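Quiénes somos

Arano nació junto a una laguna, y eso explica casi todo lo que vino después. Ona Laur llevaba años apuntando en libretas los nidos de galápago que encontraba en las orillas de Vastirport, y un mes de mayo convenció a Inese Avotiņš para que la acompañara dos madrugadas seguidas. De aquel paseo con botas prestadas salió una asociación, luego un pequeño centro de recuperación de fauna y, con el tiempo, esta casa que hoy llenan erizos, cernícalos, garzas y muchísimos galápagos.

Nos dedicamos a la fauna de los humedales y de los campos que los rodean. Recogemos animales heridos o desorientados, los atendemos y, siempre que es posible, los devolvemos al lugar donde aparecieron. Desde que abrimos han pasado por aquí 3.288 animales, ¡y seguimos emocionándonos en cada suelta! También seguimos los nidos de la laguna, limpiamos canales y damos la lata (con cariño) a quien haga falta para que las siegas de la orilla esperen al final de la cría.

El equipo

Somos cuatro personas en plantilla. Ona coordina el trabajo de campo y conoce cada juncal por su nombre, incluidos los nombres que se ha inventado ella. Inese es la veterinaria. Stamatia Bakalis lleva las visitas escolares y el huerto de plantas silvestres del que comen nuestros huéspedes herbívoros. Raimonds Raudsepp se ocupa de los recintos, la furgoneta y el teléfono de avisos, que suena sobre todo en primavera, cuando los pollos de vencejo caen de los tejados y todo el barrio llama a la vez.

Dónde estamos

Ocupamos la antigua finca Kazlauskienė, a la entrada de la laguna, con 44 recintos exteriores y una sala de curas. El camino Drinetti llega hasta la puerta – es de tierra, pero se hace muy bien en bicicleta. Los animales en recuperación no se visitan, porque necesitan tranquilidad y poco trato con humanos. Lo que sí se puede recorrer es el sendero de los observatorios, el huerto y el aula. Los grupos son de hasta 44 personas y conviene reservar con tiempo.

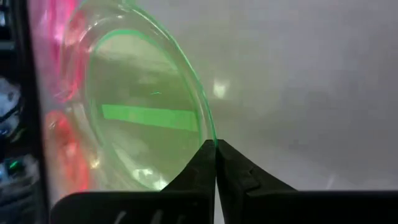 Siiri Tamošiūnaitė nos escribió después de traer un erizo que había encontrado en su garaje: «Pensé que me dirían que lo dejara allí y ya está. Me explicaron por teléfono cómo abrigarlo, me esperaron con la puerta abierta y a las pocas semanas me avisaron para la suelta. Mi hijo todavía habla de ello».

Mensajes como el suyo los guardamos todos. Si encuentras un animal herido, llámanos antes de moverlo y no le des agua ni comida hasta que hablemos contigo. Y si lo que te apetece es echar una mano con los nidos, el huerto o los canales, ven a conocernos – siempre hay botas de sobra, aunque casi nunca del número que uno busca.

Página actualizada el 13 de junio de 2024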